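Can't get my header image to stop squashing on phones

Vojtěch Čierny
I'm building a shop page with the Silleo theme and my header looks fine on a laptop, but on my phone it goes tall and skinny. I set the width to 100% and the height to 300. What am I missing?

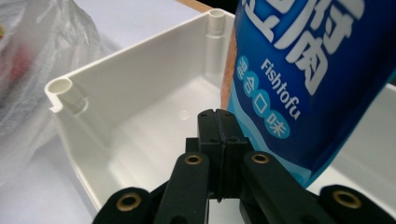
White plastic box, open top

Miroslava Štěpánek
It's the fixed height! Set it to auto and the picture keeps its shape. If you really want a 300 pixel strip, add object-fit: cover - that crops the sides and won't squeeze anything. Clear your cache after (I always forget).

Kuruc68
same thing happened to me, I just switched themes lol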